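Play-food helper wanted at Drurent (part-time, paid)

Hi! I'm Juwita Lubis and I run the pretend kitchen at Drurent, a drop-in playroom for kids and the grown-ups who come along with them. We've got a little diner counter, a market stall and far too many plastic groceries, and I need a second pair of hands!

The job is 20 hours a week, mostly afternoons. You'd set up the counter before the doors open, play customer (or cook, or very grumpy customer) with whoever turns up, and wash and sort everything at closing time. You'd be working with me and Hafiz Sitompul, who looks after the front desk and the craft table.
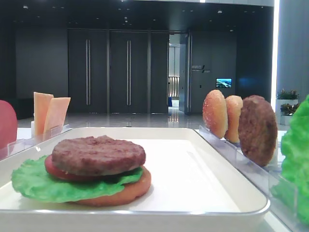
My favorite station is the burger bar, and it's also the one that needs the most looking after. Kids take an order from a card, build it on a tray and carry it over to the counter without dropping the lettuce. The patties and buns stand upright in a clear rack so small hands can grab one, and the cheese slices get a clear holder too. You'll be putting them all back a lot, and fishing tomato out of the dress-up box.

No teaching certificate needed. I'd love someone who has spent time with kids under six, doesn't mind sitting on the floor and can keep a silly game going. A second language is a big plus (we hear plenty of them in here).

To apply, send me a short note about yourself and the names of two people I can call. Drop it at the front desk or mail it to Drurent, 196 Pillai Street, by 11/23/19. Come by and play first if you like!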